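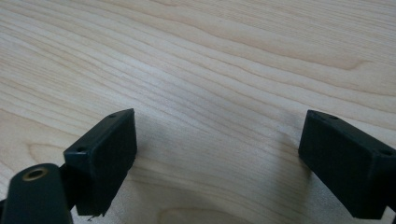 When the Homow household survey went out in June, Danai Lambrakis expected the questions on income to cause the most trouble. The trouble came from a question about water.

"We asked how far people lived from a water source," she said. "Most of them gave a distance. What we needed was how long it took, including the wait."

Lambrakis runs the survey for Brokbridge, a small research group that studies rural poverty. Her team interviewed 1189 households in 3 districts, and 305 of them had to be visited a second time to get the water question right. In many of those homes the walk was short but the line at the pump was long.

"A family next to a pump looks fine on paper," she said. "Then you find out the daughter stands there before school and misses the first lesson. The distance figure tells you nothing about that."

The survey follows an earlier one in Pusten, which covered 194 households. Lambrakis is careful about comparing the two. The Pusten interviews were done after harvest, when families had cash and the wells were full. The Homow interviews were done in the dry months.

"People ask me if things got worse," she said. "I can't say that yet. We would have to go back to Pusten in the same season, and there is no money for that this year."

She is more definite about school attendance. Fees are no longer charged at the primary level in Homow, but families still pay for uniforms, exam papers and, in one district, firewood for the school kitchen. Parents with several children often sent the older ones first and held the younger ones back a year or two.

"Free school is not free if you need shoes," she said.

The data are being checked by Kokkinos, an outside firm, and district tables are due on 7/1/24. The income section will come later – the answers on livestock sales still need to be put into a common unit.

Lambrakis plans to take the tables back to the districts herself and read them out at meetings. She has already changed the water question for the next round.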